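Can a machine tidy a workbench yet? (or a kitchen, I'm not fussy)

Forum > Home and Workshop > Gadgets and Automation

drakos_i
Posted 2020-08-06

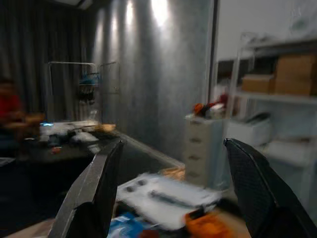
Right, I've been meaning to start this one for ages. My brother-in-law is convinced that by the time his kids leave home there'll be a machine in every house that does the washing up, folds the towels and puts the shed back in order. I run a small repair shop (lamps, radios, the odd sewing machine) and I'd pay good money for just the last bit. What I want is something that clears up at the end of the day, and I think people badly underrate how hard that is. Look at what's within reach of those two fingers: a white tray or board of some sort, a bright orange thing, something blue and white that might be a packet or might be a bit of scrunched-up stuff, and I can't tell which from looking at it, so what chance has the gripper got? A person would just poke it. And then there's the whole business of where things go. My four-drawer unit is just like the white one on the right there, with bits and bobs piled on top, and I couldn't explain my own system to my wife, never mind a computer.

So, question for the room. Has anybody here got a machine doing a real chore, at home or at work, that they'd miss if it went? Not a demo. A chore.

Iason

politis_bench
Different Iason here, hello. I'll be the cheerful one then!

We've had a Wadeo floor cleaner at work since November and I would absolutely miss it. It does the corridor and the packing area every night, and all I do is empty it and pull the string out of its brush. Yes, it's a floor, floors are easy, but that was somebody's hour every evening and now it isn't.

On the arms, I reckon you're too gloomy. Picking up a tray is solved. Picking up a tray you've never seen, in a room you've never seen, is getting there. Five years ago I'd have laughed.

leo_tsolakis
"Picking up a tray is solved". Is it though? I spent 11 years on a line with pick and place machines and they were brilliant so long as the tray was where it was meant to be. Move it by a thumb's width and you had a very expensive way of hitting a tray.

Drakos has put his finger on it with the blue and white thing. Soft stuff is murder. Cloths, bags, cable, anything that changes shape when you touch it. There's something blue hanging up in that rack at the back as well, and I'd love to see anybody write down how to unhook that and put it away without dragging half the table with it.

politis_bench
You don't write it down any more though, Leo, that's the whole point. You show it. You move the arm through the job over and over and it learns from that. Nobody sits there typing "go left a bit".

leo_tsolakis
And then you change the bag and start again. I've heard this one before.

Chrysanthi S
Can I come at this from the kitchen end? I've got a bad shoulder and I can't lift a full pan, so for me this isn't a bit of fun. I went to a trade day and tried a Dotumell arm that was meant to load a dishwasher. The chap let me hand it plates. Plates were lovely, I was really impressed. Then I gave it a wooden spoon and a sieve and it held the sieve in mid-air for so long that I ended up apologising to it.

It managed one rack in 40 minutes. I can do that one-handed in less, grumbling included. But if it was in my house I'd set it going and go to bed, so do I really care about 40 minutes? I honestly don't think I do. Everybody on this forum talks about speed as if we're all standing over the thing with a stopwatch.

drakos_i
That's a good point, Chrysanthi, and I hadn't thought of it that way. If my bench took all night to clear I wouldn't mind a bit, so long as it was clear when I came in and nothing was broken.

It's the "nothing broken" that gets me. I've got valves on that bench you can't buy now.

kontogiannis_m
Sceptic number two reporting in. I want to ask about mess. Everyone shows these things on a nice bare table with a red cube and a blue cube. Fair play to whoever's working in the room at the top of the thread, there's stuff all over that table on the left, plus shelves with cardboard boxes, plus somebody in a red top right beside it. That's much closer to my garage than the usual. But it also shows you the problem. Out of everything in view, what's rubbish and what's the job? I'd be asking the person in red.

My own attempt, for the record: I bought a little kit arm, second hand, for 179 and got it to sort screws. It got 86 out of a hundred right. Sounds all right until you realise you've got to check the whole lot to find the wrong ones, so I'd have been quicker sorting them myself with the radio on.

politis_bench
86 is good!! For a kit arm? I'd be telling everyone.

kontogiannis_m
I am telling everyone, I'm telling you. It's in a box under the stairs.

leo_tsolakis
What were the fingers like on it, Michalis? The pair in the first post don't match, one's got a fine diamond pattern all over and the other looks flat and a bit shiny. I'd be curious which side does the better job. We used to glue strips of old bicycle tube on ours when parts slipped. Foreman hated it, worked a treat.

kontogiannis_m
Smooth plastic, both sides. Screws shot out like wet soap. I might try the bicycle tube now, thanks, that's my weekend gone.

Chrysanthi S
See, he's getting it back out from under the stairs already.

Does anybody know if the Cai people ever brought out the one that goes on a rail under the wall cupboards? I signed up for news and never heard a thing.

politis_bench
Not that I've seen. Last I read they'd gone quiet. There's a makers' evening at Drundanwood where someone has built their own version on a curtain rail, and it can fetch a mug and put it down by the kettle. Just the mug. Somebody asked it for a glass and the owner said no before the arm could.

drakos_i
A mug to the kettle is a chore though! I'd count that. It's a small one, but I do it eight times a day.

I think where I've got to is this. Floors, yes. Same thing in the same place, yes, Leo's line proves it. Mixed clutter with soft things in it and a person moving about nearby, I still say no, not in a shop like mine, not without me watching. And if I'm watching I might as well do it.

politis_bench
Disagree on the last bit. You'd watch it for a fortnight and then you'd stop watching. That's what we did with the floor cleaner. First week, three grown men following it down the corridor.

leo_tsolakis
A floor cleaner can't drop a valve.

politis_bench
No, but it can eat a shoelace, with the shoe still on it. Ask me how I know.

kontogiannis_m
I'd put a price on it. If somebody sold me a thing that put tools back on hooks, only tools, only hooks, I'd give them 50 a month and not complain. I wouldn't even want it to do the sweeping. Does anyone know if you can rent anything like that? Proper rent, not "contact our sales team".

Chrysanthi S
Same, but for saucepans. If you find one, Michalis, post it here, and put the lifting weight in please because they always leave that out.

drakos_i
Will do the same if I hear of anything. Leo, could you send me a message about the bicycle tube? My bench clamp slips and I'd like to try it on that first.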